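27 Oct 2021

Car came back from the Skilberg on the trailer last night, under its own power on and off. Washed it underneath before anything else, because last time we put it on the stands dirty and spent half the day wiping grit off spanners. Notes below in the order I looked at things.

**Front suspension**

Nearside damper is weeping at the top seal. Light film of oil down the body, dust stuck to it. Offside is clean. These are the Piditz units that went on in May, so the seal has done one gravel event and two test days. Pulled both and put them on the bench. Offside returns smoothly by hand, nearside has a dead patch near the top of the stroke. Both go back to Piditz as a pair. No point having one fresh and one part-worn.

Bottom arm on the nearside has a bright mark where something has hit it, forward of the ball joint. Checked it against the spare with a straight edge and it's true. Cleaned it, dye on it, no crack showing. Painted it white so that anything new will show up next time.

Top mounts: both fine. Nut on the offside one was under torque. I set it to 100 Nm myself before scrutineering, so either it moved or I was interrupted and didn't do it. There's no paint stripe on it, which makes me think the second. From now on the stripe goes on straight after the wrench, before the wrench is put down.

**Sump guard**

Worse than the driver said. The rear edge has curled up and was touching the exhaust flange, which will be the rattle they complained about on the road section. Two of the rear bolts had their heads ground off. Drilled one and got the other out with a chisel. Guard is in the press now. If it won't go flat I'll cut the back edge away and weld a new strip on, with a folded lip this time so that it slides over stones.

Recess the rear bolts. Written this before and still not done it.

**Brakes**

Front pads down to nine millimetres, even across both sides. Good for a test day, not for another rally. Discs have light lips, no cracks. Rear calliper on the offside has a sticky slide pin, cleaned and greased. The fluid came out dark, so I bled all four corners until it ran clear and then did the clutch too.

Pedal was long on the last loop according to the crew. I can't find a leak, so I'm putting it down to old fluid until it does it again.
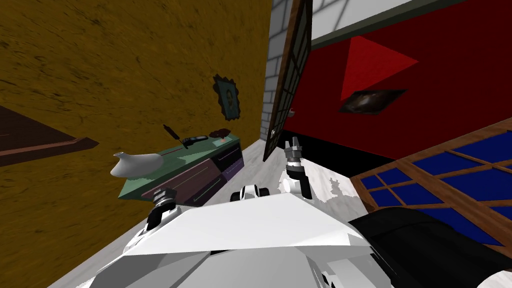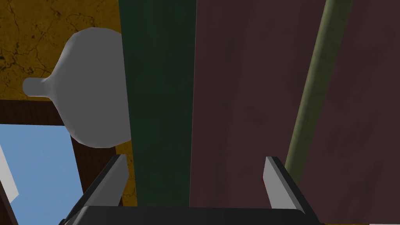 *Reading time: 5 minutes*

**Trip meter**

The Kabbaj trip meter was reading short all through the second leg. Co-driver was correcting it at every junction, and by the end they'd given up on the second display. I thought it would be the wheel probe gap. The gap was fine. The bracket wasn't: the lower hole has gone oval and the probe can swing away from the disc under load, then come back when the car is standing still. So it always checks out in the workshop.

Made a new bracket from thicker plate with two bolts in place of one. Set the gap with a feeler gauge and locked it. Then pushed the car up and down the yard along the tape and the count was right on every pass, forwards and back. Calibration needs doing again on the measured road before the next event, on the tyres we will be using. Last time it was done on the road tyres and we carried the error all day.

Route the probe wire away from the brake hose. It's been rubbing. Sleeved it for now.

**Tyres**

Six used, two scrap. One of the scrap ones has a cut in the sidewall long enough to get a finger into. The other has lost blocks down the inner shoulder. The four that are left can be kept for testing. Marked them on the inside wall in yellow crayon, corner and event.

The inner shoulder wear is on both fronts, so we're running too much toe out or it got knocked early on. Can't tell now because I had the track rods off before I measured. Should have strung the car first. My own fault.

**Gearbox and diff**

Drained the box. A bit of grey paste on the magnet, no bits you could pick up. Third to fourth is still baulky when it's cold. Left it alone.

Rear diff is the Trullier plate one. Oil smelled burnt. Breakaway should be 100 on the torque wrench going by the sheet in the lid of the box, and it was well under when I tried it, on both sides, several goes. Plates are tired. There's a set on the shelf but I haven't checked them against the part list, and the packet has been opened. Whoever opened it, please write on the packet what was taken out.

Diff comes out next, when the ramp is free.

**Cooling**

Radiator fins packed with mud and grass on the lower third. Soaked it, blew it through from the back at low pressure. Several fins folded over, combed out what I could. Crew saw the temperature climb by up to 30 degrees on the long uphill stage and come back down on the road section, and I think this is all of the cause. New mesh in front of it, finer than the last lot, and it has to come off with quick clips so they can clear it in service without lying in a puddle.

Fan cuts in when it should.

**Inside the car**

- Belts: in date, the buckle on the co-driver's side is gritty. Washed it through, works properly.
- Map light flickers. Earth on the bracket was loose. Fixed.
- Intercom crackle not found. Swapped the co-driver's lead for the spare and it went, so probably the lead. Bad one has tape round it, don't put it back in the bag.
- Spare wheel strap has stretched. Order one.
- Water in the driver's footwell again. I sealed the bulkhead grommet last winter and it's still sealed. Try the scuttle drain.

**Things for service**

Second jack was slow to lift and has a leak at the release valve. It's under the bench with a label on. We had the wrong size of wheel nut socket in the van and borrowed one from the next team along, and I've not found ours. Ground sheet is torn along one side, still usable if you fold it.

**To do before the test**

1. Dampers packed and sent
2. Guard straightened or cut, rear bolts recessed
3. Diff out, plates checked against list
4. New front pads, bed them in on the lane
5. String the car, all four corners, write it down
6. Calibrate the trip
7. Scuttle drain

Ran out of brake cleaner. Two cans left in the van if anyone needs it tonight.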